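**Oil finish on butcher block: is the Vukitwood stuff worth it?**

**lallia_kitchen**
2023-03-21

We put in a beech countertop in January, 118 inches along the long wall, and I've been oiling it with plain mineral oil. It looks great for a week and then goes gray by the sink again. The shop that sold us the slab keeps pushing the Vukitwood hard oil. They say one coat a year and you're done. Has anyone lived with it for longer than a sales pitch?

**gautam_sands**

One coat a year is a fairy tale. I've heard that line about every finish I ever bought. By a sink you'll be recoating every few months with any oil, and if they told you otherwise, ask them to put it in writing.

It's a decent product. It's also a linseed and wax blend, same as three others on the shelf for half the money.

**bikico**

> same as three others on the shelf

Not my experience. I tried the cheap one first and it stayed sticky for days. The Vukitwood was hard the next morning. I don't know what they put in it, and the can doesn't say much, but I wouldn't call them the same.

**gautam_sands**

Sticky for days means you left too much on. You have to wipe it until you think you've wiped it all off, then wipe again. People flood the board, walk away, and blame the can. I'd bet you were more careful the second time around.

**bikico**

Maybe. I did use a better rag the second time — I'll give you that much. But I had the same amount of oil on the same wood, and I'm not going back to find out. 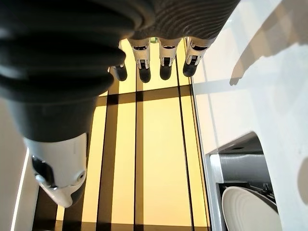

**lallia_kitchen**

Do I have to sand all the mineral oil out before I switch to a hard oil?

**gautam_sands**

You only need to sand the top surface, 120 grit and then 180, after leaving the counter alone for a couple of weeks so the old oil can work its way down or out. Anyone who tells you to strip it to bare new wood is selling sandpaper.

**old_planer**

I'd disagree on the couple of weeks. Mineral oil never dries, so whatever is in there is in there. I gave mine a month, wiped it down with mineral spirits twice, and the first coat still came up patchy near the stove. The second coat evened it out.

Also, 180 is plenty. Go finer and the oil just sits on top.

**gautam_sands**

A month is fine if you can stand looking at a dry counter for a month. Most folks can't. I've done it at two weeks on three kitchens and none of them came up patchy. Could be the stove, could be your slab.

**old_planer**

Could be your memory, too.

**bikico**

Lallia, whatever you pick, do the underside and the cutout for the sink. Ours cupped because the installer only did the top. He swore it didn't matter.

And lay the oily rags out flat outside to dry. Don't ball them up in the trash. Linseed rags can catch fire on their own, and that part isn't a sales pitch.

**lallia_kitchen**

Good to know about the rags, I had no idea. The underside never got anything as far as I can tell, so I guess that's my weekend. The small can is 19 dollars. I'll try it on the offcut first and put a wet glass on it overnight before I believe a word from the shop.

**gautam_sands**

Best plan in the thread. Put the cheap one on the other half of the offcut and tell us which is which after. Tape down the middle.

**old_planer**

Use a coffee cup as well as the glass. Heat marks are where these fall apart, and they never show you that in the store.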